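The Endton Road Prize

Gyula Antal had been writing his novel for 18 years, and in that time the town of Drurno had lost its railroad, its cinema and both of its dentists. He had put all of them in the book. It now ran to 4,000 pages, and the dentists were the best part. 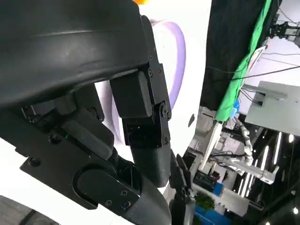

Black block, plate and hinge bolt.

In November a letter came from Somogyi, the publisher over in Akside. They had read his sample with great interest. Could he cut it to 337 pages?

Gyula read the letter to his sister, who was peeling potatoes.

"Which ones would you keep?" she asked.

"The flood," he said. "And Endton Road."

"Am I in the flood?"

"You're in the chapter after."

She put down the peeler. By supper the chapter after was safe, and so was the one about her wedding, though her husband's speech had to go. He went through the rest at the kitchen table with a red pencil – he sharpened it more than he used it – and after 90 days he had removed a goat.

He wrote back to Somogyi that the work was going well. Then he remembered something about the goat, and sat down to add a page.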